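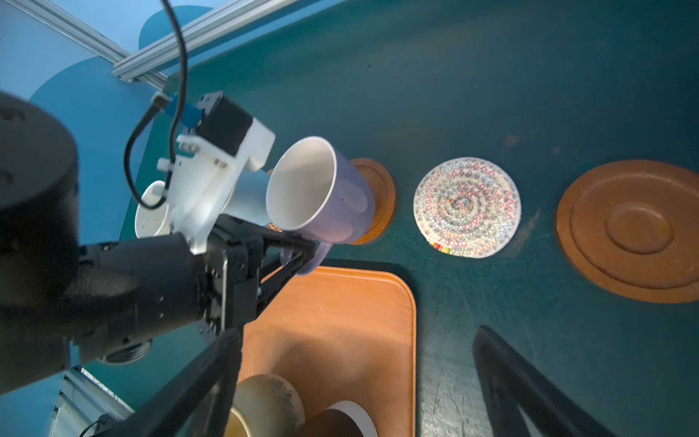 Station 2, white mug in gripper over the tray. Wrist bracket and cable loops, see items 6 to 9.

PRE-PURCHASE INSPECTION CHECKLIST — TABLETOP HANDLING STATIONS
Site: Hundstead
Inspected by: Mylene Enriquez
Date: 10th October
For: equipment budget, next year. Stations 1 and 2 only. Station 3 not walked, it was locked.

Marks: OK / FIX (do it from the repair money) / BUY (goes in the request) / HOLD

SECTION A — POWER AND STOPS

1. E-stop reachable from the operator side, both stations
OK. Pressed both. Station 1 button is stiff but it latches.

2. E-stop reachable from the back side
BUY. There isn't one at either station. Asked for it in May, got left off. Two buttons plus wiring. Sterner quoted 140 each, wiring not included. Get wiring in writing this time.

3. Power strips off the floor, not chained
FIX. Station 1 chained again. Unplugged it while I was there, label left on the strip.

4. Lockout tag and key on hook
OK station 2. Station 1 tag there, key missing. Whoever has it please put it back before Tuesday.

SECTION B — ARM, WRIST, GRIPPER

5. Arm base bolts tight, no rocking
OK both. Put a wrench on every one.

6. Wrist bracket, cracks or loose screws
HOLD. No cracks that I could find. It's a printed part and we have no spare at either station, so one crack and the station is down till somebody prints another. Two options: print four ourselves, or Fornance will do a metal one. Don't have the Fornance number yet. Do not put a guess in the budget line, leave it blank till they call back.

7. Cable slack at wrist
FIX. Black cable makes a big loop up off the bracket, second thinner one arcs down beside it. Want both clipped along the arm. Clips are cheap, take from repair money. Run the full reach slowly after clipping and check nothing pulls tight at the far end.

8. Connector seated at bracket module
OK. Blue connector piece, pushed on it, didn't move. Would still like a strain relief. Add to the clip order.

9. Finger links — wear, play, bent plates
OK station 2. Station 1 left finger has side play, you can feel it by hand. BUY one set. If we buy two sets freight is the same, so my vote is two.

10. Finger pads / grip surface on glazed items
HOLD. This is the one everybody wants to argue about. Mugs and cups are the bulk of what we plan to run. Moon has softer pads, sample pack is free, waiting on it. No pad money in the request untill the samples are tried on our own pieces. Try with the mug held on its side too, same as now, not just upright.

SECTION C — WORK SURFACE AND ITEMS

11. Tabletop clean, flat, no chips or lifted edges
OK. Dark teal top at station 2 has faint scratches and scuffs. Cosmetic. Not asking for new tops. Someone put replacement tops in the draft budget, please take them out.

12. Trays, rims intact, don't slide
FIX. Orange-brown tray itself is fine, rounded corners, rim good. It does slide if you bump it. Non-slip mat under each tray, cut from the roll in the supply room.

13. Dishes checked for chips before use
FIX. There's a sheet for this and it's not filled in since summer. Look at every mug, cup and saucer at start of shift. Chipped ones go in the bin, not back on the shelf. Beige mug with the speckled worn outside: have a proper look at that one, decide if it's the finish or damage.

14. Replacement dishes
BUY. Small line. Thrift store is OK, does not have to match. We want odd shapes anyway, different handles, different rims. Keep receipts.

15. Coasters and small flat items
OK. Mix of wood and woven is good, keep it. Woven one has a tag on the edge. Leave it on or cut it off but do the same at both stations.

16. Broom, dustpan, cut gloves within reach
BUY gloves, size M and L. Broom OK. Dustpan at station 1 only.

SECTION D — FRAME AND SURROUNDINGS

17. Aluminum rails, corner brackets tight
OK. Two corner brackets at station 1 took a quarter turn. Re-check in a month.

18. Loose cables at table edge
FIX. Station 2, small black one curling near the frame. Tie it or remove it. If no one claims it I'm removing it.

19. Clearance between grippers when both are over the table
HOLD. Two grippers can get close when they both work near the tray. Need the soft limits written down on paper and posted. Costs nothing, so no line for it, but I won't sign off on more hours till it's up on the wall.

20. Floor marking
BUY tape, 5 rolls. Yellow. Current tape at station 1 is mostly gone.

SECTION E — MONEY, SHORT VERSION

Cap for this request is 2000. Over that it goes to the full review and we lose the slot, so stay under.

Must have: back side e-stops (item 2), finger sets (9), gloves and dustpan (16).
Should have: floor tape (20), dishes (14). Tape total came to 164 with shipping, seems high, ask for the plain kind.
Wait: metal bracket (6), pads (10).
Drop: new tabletops.

One more thing on planning. The draft has a third arm penciled in for spring. I'd hold that. Spares first — we're running two stations with nothing on the shelf for the wrist, and a third one just makes the same gap bigger. If management wants the arm anyway then the spare bracket and a finger set go on the same order as the arm, same PO. Otherwise we end up chasing it for months like the e-stops.

Comments from station leads go under here, initials please. Typed is fine, handwriting on the last one was not readble.

Open items carried over from May: 2, 13, 17 (17 now closed).

Next walk: after the Sterner parts are in. Station 3 to be unlocked for that one.

M. Enriquez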